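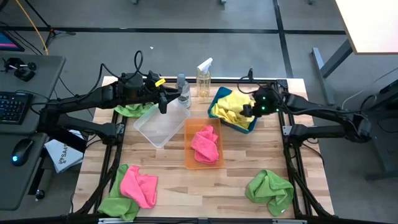
Filed under: Tennis, Club and County, Grass

The grass season at Priton closed in August, and the club has since issued its summary of results to members. This post sets out a spectator's view of the same period, with particular attention to the doubles competition, which received only a short paragraph in the official account and deserved a longer one.

Priton entered the season as holders of the Brinamis Shield. The Shield is contested by clubs within the county and is played entirely on grass, a condition which has become harder to meet each year. Several clubs have converted their lawns to artificial surfaces, and the number of eligible venues has fallen accordingly. Turnix remains on grass, as does Priton. Tudose retains two grass courts beside its hard courts and was therefore able to enter, although it was required to play its later home ties elsewhere.

The first round produced few surprises. Priton won at home without dropping a rubber, and Turnix came through a longer afternoon against a side which served well but returned poorly. On grass the return of serve decides more matches than is generally acknowledged. A strong server will hold in most circumstances, and the pair that can put two or three low returns at the feet of the incoming volleyer, in the right game, will usually take the set. Turnix did this repeatedly. Their second pair, in particular, chose to chip the return down the middle and to follow it in, and by the second set their opponents had begun to leave balls to one another.

Tudose had the more interesting passage. Their first pair consisted of a left-hander with a heavy sliced serve and a partner who preferred to stay back on all second serves. This arrangement is unfashionable on grass and was criticised from the benches. It nevertheless carried them to the semi-final. The baseline partner lobbed with great accuracy, and the courts were dry enough for the ball to stand up after the bounce. Whether the same approach would have succeeded in a wet June is open to question.

The semi-final between Priton and Tudose was the best match of the season. It began at 2 o'clock and was played on the lower courts, where the slope towards the pavilion is slight but can be felt by any player running wide to the backhand. Priton took the opening set on a single break. Tudose replied with a second set in which they lost very few points on serve. The third set went with serve until Tudose led by five games to four, at which point the Priton server produced two double faults and then recovered with three first serves to the body. The tie-break that followed was won by Priton. The applause was warm for both pairs, and it was pleasing to see the players remain on court for some minutes afterwards in conversation.

One matter from that semi-final should be recorded. A ball in the tie-break was called out by the receiving pair, who then conferred and reversed their own call. Under the rules which apply to matches without an umpire, the point was properly awarded to their opponents. It altered the course of the tie-break, and Tudose might reasonably have kept silent. They did not, and their conduct should be remembered alongside the result.

In the other half of the draw Turnix advanced with rather less difficulty. Their top pair had by this stage settled into a formation in which the server's partner stood almost on the centre line, moving across at the toss. The tactic invites a return down the tramline, and a confident opponent should be able to find it. None did so often enough to cause alarm.

The final was accordingly contested by Priton and Turnix. The attendance was good, and additional seating had been placed along the southern side. Priton began slowly. Their first volleys were short, and Turnix punished them. The opening rubber was completed in straight sets, and the second followed a similar course until Priton changed their returning positions midway through the second set, moving forward by a full stride and taking the ball earlier. It was a sensible decision and it came too late. Turnix won the Shield by 3 rubbers to nil, a margin which slightly flattered them, though no fair observer would dispute that they were the stronger team on the day.

Some remarks on the courts are appropriate. The Priton lawns were in better order than at any time in recent years. The baselines wore less heavily than expected, and the bounce remained true on all but one court, where a soft patch near the service line caused difficulty from July onwards. The fund for relaying that court stands at 1000 pounds. A decision on the work will be required before the autumn, as seed sown later is unlikely to establish itself in time for the coming season.

There has also been discussion of the format. A proposal has been put forward that the deciding set in each rubber should be replaced by a match tie-break, in order that ties may be completed before the light fails. The case for the change is understandable. Two ties were carried over this year, and travelling sides found the arrangement inconvenient. The present writer is nevertheless opposed. The third set of the semi-final would not have been played under the proposed rule, and an earlier start would meet the difficulty equally well. Clubs have been invited to submit their opinions in writing.

Membership at Priton now includes 52 juniors, several of whom acted as ball retrievers at the final and did so with admirable attention. It is to be hoped that some will be given places in the second team next summer. Two of the older ones already volley better than many of the adults who are selected ahead of them, and grass is a surface best learned young.

The indoor programme begins next month on the hard courts at Tudose, with doubles sessions in the evening from 7 o'clock. Players are reminded that grass-court shoes are not permitted on that surface.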